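From: Ecaterina Husar
To: Jillville household swaps list
Date: 24 Mar 2018
Subject: Re: Re: Folding, bins and the spare room

Oda wrote:
> I've gone over to one big plastic bin per person and I shan't go back.
> Clean things go in folded, standing up on edge, jeans at one end and
> soft stuff at the other. It takes me 2 minutes a load and you can see
> everything at once. Honestly recommend it to anyone who's sick of
> their chest of drawers. Welline has the 50 litre ones in at the moment.

I'm glad it works for you, Oda, but I have my doubts about the two minutes. Does that include turning the trousers the right way out? Mine come off the line with one leg inside the other and a sock up it.

I did try standing things on edge back in November, after the last round of this. T-shirts, fine. Tea towels, fine. Denim won't do it. A pair of jeans stands up until you take out the pair next to it, and then the whole row lies down and you're back to a heap with a lid on. Anything in thick, soft cloth is worse, as it won't hold a crease long enough to get from the table to the bin.

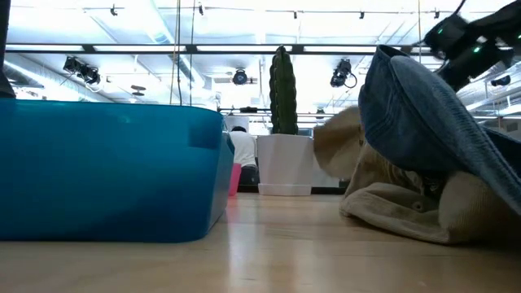 Welex says denim behaves if you fold it in thirds while it's still a touch warm, and that the trouble is people using a bin far too big for what they own. Fill it properly and nothing can fall over.

Perhaps. But then you have a full bin, and a full bin of jeans is a thing I can't lift on to a shelf, so it lives on the floor and gets walked round. I had that for years with the ironing.

What I'd like to hear is from someone who has kept this up past the first month, with children, and who doesn't enjoy folding. Everyone who has written in so far seems to like it. I don't, and I suspect most of the 200 people on this list don't either.

Meanwhile I have two lidded bins going spare if anybody wants to prove me wrong. One has a split handle. Collect from mine, any evening after six, and please ring first as the bell has gone again.

Ecaterina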